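Thread on the laundry-handling work at Rornevden, and what it is doing to the job of the people on the folding and sorting side. Long, mostly procedural.

1/ Sorting and folding there was always hand work. Zeng put in the first automatic folder for flat items in October. Towels and sheets went straight over to it. Garments did not.

2/ The reason is dull. A sheet has four corners and comes in known sizes. A jacket dropped on a pile has no fixed shape, and the Zeng machine rejects anything it can't square up.

3/ Lemum is the attempt at garments. The arm learns from people doing the task with hand-held grippers, two yellow fingers, one tool per hand. Staff who used to fold now record folding, in ordinary furnished rooms, on whatever clothes and bedding are there.
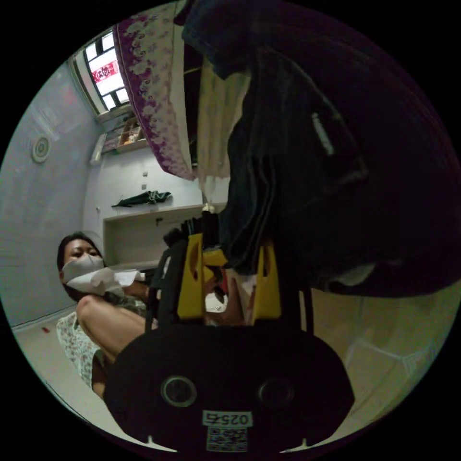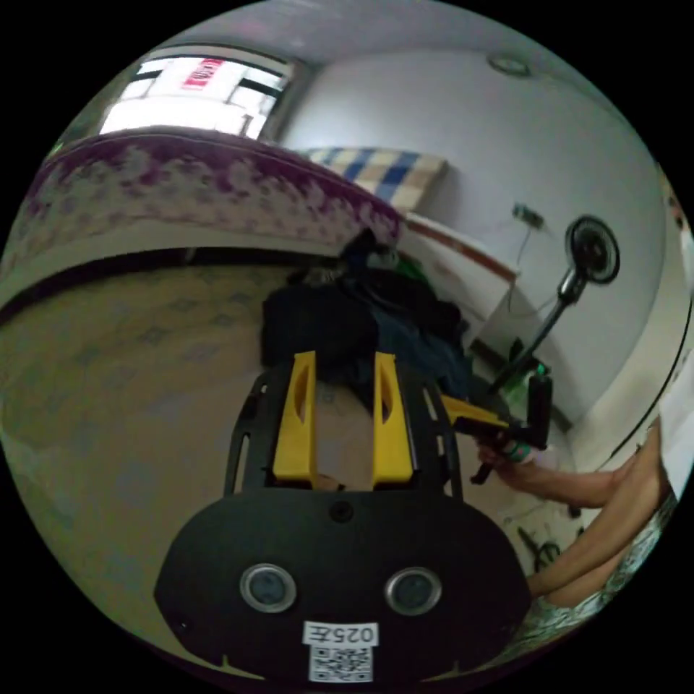
Both from the recording side. Same yellow fingers on the tools, different view of the room.

4/ Target per room is 400 usable takes. The last one closed at 335 and had to be reopened. A take is thrown out if the fingers leave view or the cloth is dropped and picked up by hand.

5/ What changes for people: less standing at a table, more sitting and kneeling on floors. Wrists are the main complaint. You squeeze a handle for every pinch, where bare fingers would just do it.

6/ Pay is the unresolved part. Folding was paid by weight. Recording is paid by the shift, so the fast folders lost money and the slow ones gained. A top-up was agreed in May 2018 – it covers 31 people and runs for 4 months.

7/ The other change is who gets asked. Lilum, the scheduling software, used to rank staff on speed. It now ranks on rejected takes, and several of the most careful folders have moved up the list.

8/ No garment line is running yet. Next step is shirts only, buttons done up, one arm, with a person feeding it. I'll add the reject rate to this thread when there is one.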